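This site uses cookies to remember your login and show you relevant threads. Accept all | Manage preferences

Small Furniture & Refinishing > Paint, Wax, Oil

Waxing over chalk paint on a little cabinet - am I overthinking this?

pinecone_drawer
Joined: June
Posts: 12

Hi all! I've been lurking for ages and finally have a question of my own. I picked up a small bedside cabinet at a yard sale for next to nothing and I'd love to paint it a soft green for the guest room. I already have most of a can of Irkska chalk paint left over from a picture frame project (way too much can for one frame, I know). The lady at the paint counter told me I HAVE to seal it with wax and sold me a tin of Prulura clear. Then my sister told me wax is a pain and I'll be redoing it forever.

So which is it? The cabinet is going to hold a lamp, a water glass and probably somebody's phone. No kids, one cat. I really don't want rings on the top the first time my mother-in-law stays over.

Oh, and do I need to sand it first? The can says no sanding. I'm suspicious.

oldgluepot
Posts: 377

Your sister is right. Wax looks wonderful for the first few months and then somebody sets down a cold drink. I did a whole dresser in wax once and I was rubbing more of it on every spring until I gave up and stripped the top. Water-based polycrylic, matte, two thin coats, done.

And yes, sand. The can always says no sanding. Give it a quick once-over with something fine, wipe it down, and let it dry before you open the paint.

marigold_bench
Posts: 277

Have to disagree with oldgluepot here (hi again!). I've waxed every piece in my house and I love it. There's a softness to it you just don't get from poly, and if you scuff it you can fix that one spot in five minutes. Try fixing one spot in poly and see how that goes - you'll be looking at a shiny patch forever.

What people get wrong is using too much. You want a thin, thin coat, worked in with a rag, then wiped off like you changed your mind. Leave it overnight and buff it the next day. If it feels sticky, you put on too much.

I'll give you the water glass, though. Get a coaster!

pinecone_drawer
Posts: 12

Ha, okay, so I asked one question and got two opposite answers, which I guess is what forums are for. I did wipe it down last night and a LOT of brown came off on the rag. Like tea. Is that dirt or the old finish? And will it come through the green?

sawdust_and_toast
Posts: 2

Longtime reader, barely ever post. The brown could be grime, old stain or tannin, and it's hard to know from a rag. I had a piece bleed yellow right through three coats of white and I about cried. Wipe it again with clean water and see if the rag still comes up brown. If it does, prime with a stain blocker first. I used the Thoroddsen shellac one and it held, but open a window, that stuff stinks.

My two cents on wax vs. poly: I mostly like small wooden cabinets left as wood, so I'm no help.
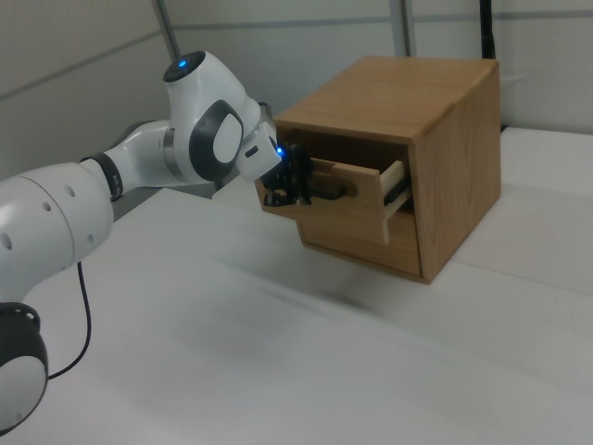 Order I'd go in, for whatever it's worth from a person with two posts:

1. Cleaning

Doors off, hardware off, screws in a labeled baggie. Dish soap and warm water, then plain water. Don't soak it, especially if there's any veneer on the sides. I skipped the plain water rinse once and the primer beaded up like rain on a car.

2. Primer

One coat if the rag stays clean, two if it doesn't. Do the inside edges of the door too, because you'll see them every single time you open it.

3. Paint

Thin coats. Chalk paint dries fast, so don't keep going back over it or it drags.

4. Topcoat

Fight amongst yourselves.

oldgluepot
Posts: 377

Good list. I'd swap the shellac for a water-based blocker if she's working indoors, but the shellac does grip better, I'll admit that. Also let the paint sit a good couple of days before any topcoat. Dry to the touch and cured are two different animals.

marigold_bench
Posts: 277

Compromise?? Poly on the top, wax on the sides and door. I've done it on a hall table and you can't see the difference unless you get your nose right down on it. Just keep the wax well away from the top until the poly is on and hard, or it won't stick.

oldgluepot
Posts: 377

You can absolutely see the difference. But it'd work.

marigold_bench
Posts: 277

You can see it because you're looking for it!

pinecone_drawer
Posts: 12

I love this idea, I'm doing the half and half. Second wipe came up nearly clean but not quite, so I'm going to prime it anyway. I also found the cutest Ditska knobs for the door, little cream ceramic ones - now I have to decide if I'm brave enough to drill new holes or if I should fill the old ones first. The old pull had two screws and these only need one.

sawdust_and_toast
Posts: 2

Fill both old holes before you prime, sand flush, then drill new. Put a piece of tape where the drill bit goes so it doesn't wander. And drill from the front!

Last reply 11 May 2026

Related threads
- Knobs or pulls on a narrow door?
- Yellow bleed-through after three coats, help
- How long do you wait between wax coats?
- Getting the smell out of old drawers
- Brush marks in chalk paint: water it down or live with it?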